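List archive | Threads | By author | Search | Log in

Filed under: Rides and routes, Road surface reports

Re: [back-roads] Is the Liresar road rideable yet?

Hi all,

Hauke Weidemann wrote:

> Does anybody know what state the Liresar road is in these days? I'm
> putting together a loop for July, out from Musstead and back past
> the Trulley turnoff, and the only way to make it work without the
> highway is to use that long straight stretch. Last time I rode it was
> before they patched the culvert and I remember it as pretty grim. I'm
> on 28s and a couple of the people coming are on 25s. Also, is there
> anyplace to get water once you leave Musstead? The map shows a store
> but the map is old.
>
> Hauke

I was out there yesterday evening, so I can answer at least some of this! I wasn't even planning on it. I'd gone over to Musstead to drop off a wheel, it was only a little after five, and I figured I'd rather ride home the long way than sit behind trucks.

Short answer, yes, it's rideable, and I'd take it over the highway any day. But it's slow, and I'd tell your people on 25s to let a little air out before they leave town (or to borrow some wheels, if they have friends like that).

Longer answer. The first part out of Musstead is the same as ever, decent enough pavement, that one dip by the farm lane that always catches me, and then the climb. It's a 5 percent kind of climb and it goes on a bit. I stopped at the top and ate a very squashed fig bar. After that you drop down, cross the culvert, and you're on the straight.

The culvert patch is good. I was all braced for a bump and there wasn't one, so whoever did it did a nice job. I wish they'd kept going! Past that it's the old asphalt again, the coarse gray stuff that makes your hands tingle. It's worn and a little uneven all over, but I didn't come across any real holes, nothing I had to swerve for. It's more that it never lets up. You know how on chip seal you keep thinking there must be a smoother line if you just move over a foot? I moved over a foot all evening and never found it.

The one thing I'd warn the group about is loose stuff. There's a gravelly patch where the surface has broken up into little stones, and it's right where you'd be riding if you were daydreaming. I stopped there for a good look. On your own it's no big deal, you see it and you stay off the brakes. In a bunch I'd want the front riders calling it out, especially if the folks behind are tucked in close. I've picked gravel out of my elbow once (the Mathias ride, some of you were there, and thank you again for the bandages) and I don't care to repeat it.

There's also a darker streak off to the left that runs more or less along with the edge of the road. I couldn't make up my mind whether it's a stain or a slight dip, and my wheels didn't go near enough to settle it. I'd just leave it alone.

Edges: you've got the white curb line on the left and then grass and tall weeds. It's kind of overgrown. I wouldn't want to bail out into it at speed, but it's fine for pulling over and having a drink, if you don't mind seeds in your socks. I was still finding them this morning.

I know somebody is going to ask about shade. It was overcast the whole time I was there, one of those flat white skies, so I never had to think about it. There are trees and bushes behind the grass, with one good tall one, but I can't promise you they'll be any help at noon in July. I'd bring sunscreen and assume the worst.

Water! The store is closed, Hauke, sorry. It has been for a while. The tap behind the ball field in Musstead still works, I filled up there, and after that I don't know of anything till you're well past the Trulley turnoff. I went through two bottles and would have been happy with a third, and that was on a cool evening. If somebody is willing to drive out and leave a cooler at the turnoff I'd chip in for ice.

As for the loop itself, I put your route into my mapping thing when I got home and it gave me 568 meters of climbing, which seemed high, and then I tried a different one and it said nearly 900. So, take your pick. My legs would vote for the second number. If you want to take the sting out of it you could run the whole loop the other way and get the long hill as a descent, but then you hit the straight at the end when everybody's tired and their hands are already buzzing. I'd keep it the way you have it.

What time were you thinking of starting? If it's 7 I can make it, any later and I have to be back for my sister's thing and I'd have to cut off at the turnoff. I also still have your floor pump, which I keep forgetting to bring, so remind me the night before.

And if anyone has been through on the Trulley side recently, please chime in. I turned off before I got that far, so I've got nothing on that piece at all. I heard they were going to do some mowing, but that was from a guy at the tap, so I don't know.

See you out there!
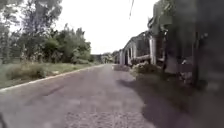

The straight on the Liresar road, by the gravelly patch. Watch the loose stones.

Contact the list owner | Back to top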